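The Hilta sliding wardrobe after a winter of actual clothes

I put off buying a new wardrobe for far too long. The old one was a hinged thing I'd had since my first flat, and every morning the left door swung open and hit the bed, so I'd got into the habit of dressing sideways in a sort of corridor. When the hinge finally gave up in January I took the hint and started looking at sliding doors.

I ended up with the Hilta, the two-tone one, from Gekport. I've lived with it long enough now to have opinions (plenty of them!), and as most of the reviews I read beforehand were written the afternoon the thing was delivered, I thought I'd wait until mine was full of clothes and slightly annoying me before writing anything down.

Why sliding doors at all

My bedroom is small. There's the bed, a dark brown cabinet that came from my aunt and is going nowhere, and then whatever's left over is floor. Hinged doors need a clear swing in front of them and I haven't got that, so sliding it had to be. The other one I looked at seriously was the Biltex, which has a full-length mirror on one door. I liked the mirror very much. I did not like the idea of seeing myself from the pillow at half past six in the morning, and the rail in the showroom one felt a bit bendy when I leaned on it, so that was that.

The Hilta cost more than I'd planned. I'd set aside 500 and went past it, what with delivery and the extra shelf, and I'm not going to pretend I didn't sulk over the receipt. Gekport do seem to knock it down now and again, so if your old wardrobe is still standing up by itself you might want to keep an eye out.

Putting it together

Delivery was in 5 boxes, all heavy, all left in the hall at the foot of the stairs. My neighbour Normand Lachance helped me get them up, and then very kindly stayed when he saw my face. You want a second person for this. The side panels are fine, but standing the carcass up and then lifting the doors on to the track is no job for one pair of hands.

The instructions are drawings only. They're decent drawings, apart from the page with the door runners, where the top and bottom runners look exactly alike on paper and very nearly alike in the hand. We got them the wrong way round, hung the door, listened to it grind, took it off again and had a cup of tea. If I were doing it over I'd put a bit of masking tape on the top ones as they came out of the bag.

Levelling took nearly as long as the building. My floor slopes towards the window and the doors noticed straight away, rolling quietly open by a couple of inches whenever I let go. There are adjustable feet under the front, which you turn with a spanner, and you do have to be patient with them: a quarter turn, check the door, another quarter turn. Normand had gone home by then. I did it on my stomach with a torch and some bad language, and it's been steady ever since.

Oh, and screw it to the wall. The bracket's in the box. Mine sat in the kitchen drawer for a fortnight before I got round to it, and I felt much happier afterwards, particularly when pulling on a stiff door.

How it looks

Better than on the website, I think. The doors are grey on top and beige below, with thin dark trim round the panels, and there's a black upright where the closed part meets the open part. On screen it looked rather like an office. In the room, against a plain white wall, it's a lot softer. The beige picks up the patterned bedding nicely, which was pure luck, and the grey doesn't fight with the dark brown cabinet as I'd feared a white wardrobe would.

The dark trim does show dust. You'll only see it when the sun's low and comes in sideways, but then you'll see all of it. A damp cloth sorts it out, and the flat part of the doors has been no trouble whatsoever.

The doors in daily use

They're good. They run with a low rumble, quiet enough that I can get a jumper out without waking anyone, and they don't bounce back when they reach the end. After the first few weeks one of them started to catch slightly about halfway along, and I was all ready to write a cross email, but it was fluff in the bottom track. I now run the thin nozzle of the hoover along it when I'm doing the carpet in the hall and it's been fine.

The catch with any sliding wardrobe is that you can only ever get at part of it. I knew this, obviously. I still underestimated how often the thing I wanted would be behind the other door. It took me a while to settle on a system, and what works is keeping everything I wear all the time at one end and leaving that side open while I get dressed. Suits, coats and the box of swimming things live at the other end, where I visit them occasionally.

Hanging space

This was the part I cared about most and it's the part I'm happiest with. The rail is stiff, it sits high enough that my long red satin thing hangs properly, and the inside is deep enough that ordinary hangers don't scrape the doors. In the old wardrobe that poor red satin was forever folded over on itself at the bottom and I'd have to steam it before every single outing. Now it just hangs there looking glamorous next to the knitwear.

(Yes, I hang some of my knitwear. I know. My light grey one gets folded over the bar of the hanger when I remember, and goes on by the shoulders when I don't, and so far it's kept its shape well enough for me.)

I've been putting the pale things together, creams and greys, and then going on into the reds and oranges, with the odd white top stuck in wherever there's room. It started as an attempt at being organised and it's now mostly vanity, but it does make it quick to find things with only one side open.
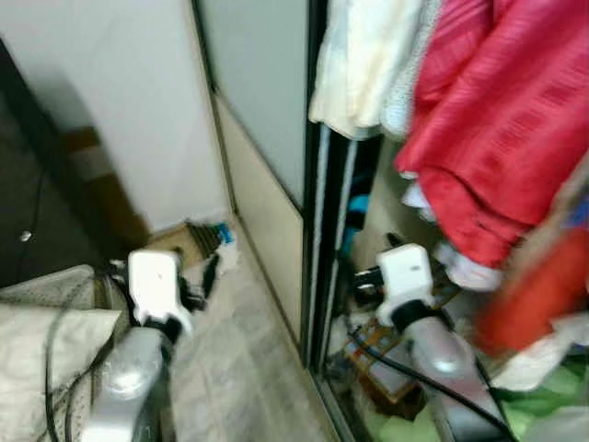 The shelf and the bottom

The shelf above the rail is an extra, and I'd say get it. It holds spare bedding and a suitcase, and it seems to stiffen the whole thing up a bit too. It goes in on four little pegs, and mine needed a firm thump to seat the last one.

The bottom is just a flat base. You can buy a shoe rack to fit, but it's dear for what it is, and I've gone with two old fruit crates that do the job nicely. Do leave a bit of space under your longest clothes if you go this way. I had the crates in for a month before I noticed I'd been resting a hem on my walking boots.

The thing I'd really like is a light. With one door closed and the curtains drawn it's gloomy at the back, and black trousers and navy trousers become the same trousers. I've ended up with a stick-on battery light, the sort you push with your thumb. It fell off twice before I cleaned the panel properly, and it's stayed up since.

Spare parts and asking for help

One of the runner covers was cracked when I unpacked it. I rang Gekport and got Dwight Robichaud, who was lovely about it and asked for the code on the back of the instructions (mine was 2095, in case they're all the same and you've already thrown yours away). The new cover turned up in a padded envelope later that week with no charge and no form to fill in. I was braced for far worse.

They don't sell single door panels though, only the pair. I asked out of curiosity. So if you've got children who like to ride scooters indoors, bear that in mind.

What else I looked at

Besides the Biltex I had a good look at a Hiebert, which is a proper heavy old-fashioned wardrobe with drawers along the bottom. It's lovely, and if I had the floor space I'd have bought it, as I do miss having drawers. My socks and tights have gone into the brown cabinet instead, and the one small silver knob I can reach without climbing on the bed gets a great deal of use.

Would I buy it again?

Yes, I would, though I'd wait for a sale and I'd have the masking tape ready. It suits a small bedroom with more clothes than sense, and it suits someone who can put up with seeing half their wardrobe at a time. If you like to fling both doors wide and gaze at the lot, get hinges.

I'm giving it four out of five. The missing point is for the runner page in the instructions, and Normand says I should have taken off another for his back.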